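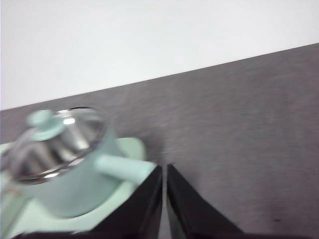
Six months with the Sillness toy swap box: worth the money?

Posted 30 July 2026

I signed up for Sillness back in February, right after the holidays had buried our living room and I'd stepped on the same plastic cow twice in one morning. If you haven't run into it, it's a toy rental membership. You pay for a season, they send a box, your kids play with what's in it, and when everybody has lost interest you send it back and get a different one. I'd been curious for ages and I'm cheap, so I waited for a sale (there wasn't one) and then paid full price like a chump.

What it costs

The plan I'm on is $68 a season, which gets you one box at a time and as many swaps as you can be bothered to do. There's a bigger plan at $97 with two boxes out at once. I thought hard about that one! But our apartment is small, and two boxes would have put us right back where we started. Shipping is included both ways, and the return label comes tucked inside the lid.

Picking your toys

The catalog lists more than 2,465 toys, and the search is terrible. I'm sorry, it just is. Type in "train" and you get train tracks, potty training dolls and a book about dog training. The age filter works fine, so what I do now is set the age, sort by newest and scroll with a cup of coffee. You make a wish list and they fill your box from it, in their order and not yours. My number one pick, a Rweyemamu marble run, took until the third box to show up. It was great, we kept it forever, my downstairs neighbor probably hated it.

The pretend food and kitchen stuff is the category I'd point people to first. It's the kind of thing my two go absolutely bananas over for three weeks and then never look at again, so renting makes so much more sense than buying.

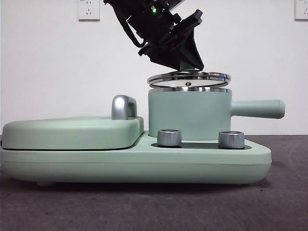 The mint green kitchen set with its little round pot.

Are they clean?

This was my big worry and I've mostly stopped worrying. Everything has come in sealed bags, and nothing has smelled like anything. One puzzle had a sticky corner, I sent a message, and they put a credit on my account the next morning. I do still wipe down anything that's going to be near a mouth. That's just me.

Missing pieces are a different story. You're allowed to lose small parts without paying, up to a limit I couldn't find written down anywhere, and other families are clearly making the most of it. Our wooden Wolari farm came without the farmer. The kids used a clothespin and were perfectly happy, but if I'd rented it for a birthday I'd have been annoyed.

Compared with Ovham

I had a trial with Ovham last year, so a quick word on that. Their boxes are prettier and the toys look newer, and they're faster too. But they only carry 600 or so things, heavy on the tasteful beige, and my son looked at the first box and asked where the toys were. You also get one swap a month and that's it. If your kids are under two I'd probably go with them anyway. For preschoolers, Sillness.

The annoying bits

The box itself is enormous and you have to keep it for returns, so it lives behind our couch. The app logs me out constantly. And swaps slow way down around school breaks, when our turnaround went from five days to almost two weeks.

Would I renew?

I already did, for the fall, same plan. We've bought hardly any toys since winter and I can see most of my rug. Four stars, and I'd happily make it five if somebody fixed that search box.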